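Search this site
Enter keywords

Filling in a team sheet for a school rugby match

The team sheet must reach the match official before kickoff. These steps cover the standard two-page sheet used for 15-a-side games at Whiteley and Skerkell.

1. Enter the school name, the age group and the kickoff time at the top of page one. Use the 24-hour clock.

2. List the starting players by jersey number, 1 to 15. Write the family name first, in capitals. Numbers 1, 2 and 3 are the front row and must be players trained for those positions.

3. Mark the captain with a C beside the jersey number. If a vice captain has been named, use VC.

4. List the replacements from 16 upward. Put the letters FR next to every replacement who can play in the front row. The referee reads this column when deciding whether scrums can be contested.

Check each name against the registration list before going further. The Whiteley list for this season holds 168 players, and several share a family name – add the first initial in those cases.

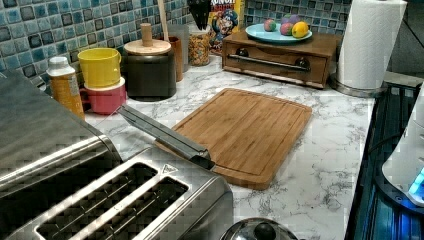
Knife and bamboo cutting board on the counter.

5. Enter the weight band for under-13 and under-14 games only. Leave it blank for older groups.

6. On page two, record the coach, the first aider and a contact number for each. The first aider may not also be listed as a replacement. A sheet with the same name in both places will be returned.

7. Sign and date the sheet. Both the coach and the team manager sign. Initials are not accepted.

Hand one copy to the referee and one to the opposing manager at least an hour before kickoff. Keep the third. Late changes are written on all copies and initialed by the referee – do not use correction fluid.

For Monday fixtures, send a scan to Leanne Holroyd by noon on the day. Files larger than 4 MB are rejected by the mail system. Scan in black and white if necessary.

Questions about player registration go to Ashley Kettle.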